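Sorting Play Food: A Storage Plan for the Urkau Toy Library
Group 5: Haoran Ren, Ilaria Monti, Demyd Onyshchenko
Supervisor: Rosalba Mazza

1. Background

The Urkau Toy Library lends play kitchen sets to families and day homes. Its catalogue lists 652 pieces of toy food and cookware. Sets often come back mixed, and putting them right takes up most of a Saturday morning. We were asked to suggest a way of sorting that parents could follow without help.

2. Method

We visited in April and watched returns being checked in. Then we tried two systems. In the first, pieces were grouped by colour. In the second, they were grouped by use: food, cookware, and containers. Each trial ran for 90 minutes with the same mixed tub.

3. Findings

Grouping by colour was quick to explain but hard to finish. A toy corn cob is both yellow and green, and our group did not agree on where to put it. Grouping by use caused fewer arguments. Lids were the main problem. A lid stored away from its pan was usually put back with the wrong one, so we now keep the two together. Small flat pieces tended to end up at the bottom of whatever bucket was closest.

Mixed pieces on the black work surface, with the corn next to a lidded frying pan and the off-white bucket on its other side. 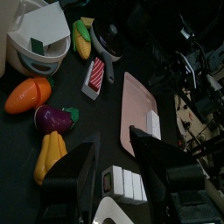

4. Recommendations

Use three tubs with picture labels. Store every pan with its lid on. Keep a shallow tray for small flat pieces and check it last. Ilaria will hand the label files over to the library on 28th May.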